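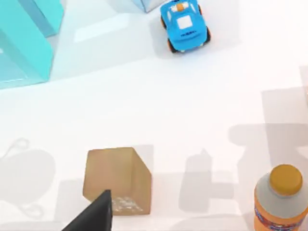
Curbside voting and the 200-foot buffer: where do you measure from?

bufferzone_q
Posted Sunday

The Pastley election code bars campaign signs and petition tables within 200 feet of "the entrance to the polling place." It also allows curbside voting on request, and it doesn't say whether the curbside space counts as an entrance. Draw the buffer from the door and you get one circle. Draw it from the curbside space and you get a different one, and a petition table that was legal under the first can be illegal under the second. Which point does your county use, and is it written down anywhere?

wardmap
Door. The code says entrance, a parking space has no entrance. We have been checked on this twice by county staff and both times they ran the tape from the public door.

third_reading
Disagree with wardmap. Read the definitions section before the buffer section. "Polling place" includes "any area in which a ballot is marked or received." A ballot is marked in the car. So the space is part of the polling place, and the limit of that space is where a voter enters it. The buffer then runs from both points and the restricted area is the two circles combined.

wardmap
That definition was written for the chain of custody rules. It was never meant to move the sign line.

third_reading
Then the section should say so. It opens with "as used in this chapter," and the buffer rule is in the same chapter.

bufferzone_q
We had a complaint on this at the Sfeir Street site. The petition table was 28 feet outside the door line and well inside the curbside line. The clerk told them to move and cited no section. They moved, and they want a written answer before the next election.

ledger_line
Ask for the site plan. Every location has to file one, and ours (Rotance Hall) shows the measuring point as a small cross. Some plans show two crosses. If yours has one cross at the door, the clerk had no filed basis for the second line. Steps we used:

1. Request the site plan and any amendment filed after it. Name the location and the election.

2. Ask for the incident log for the same day. The two are kept by different offices, so send two requests. 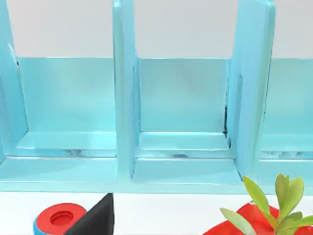 3. Compare the times. An amendment filed after the complaint doesn't cover the complaint.

4. If the plan is silent, ask the clerk for a written interpretation. Ours took until December.

wardmap
Step 4 is the only one that gets you something you can rely on. A site plan is a drawing. It isn't law.

grurkement_watch
We pulled the plans for the Grurkement district. 97 locations on the list, 3 with a second measuring point marked. All of the others measure from the door only, including sites that do curbside every time. Practice supports wardmap. The text supports third_reading.

third_reading
Practice isn't a defense if someone is cited under the text.

wardmap
It is if the citing office drew the plan.

bufferzone_q
Both requests go in this week. I asked for amendments separately, per step 1. Will post the plan when I have it, with the cross or crosses.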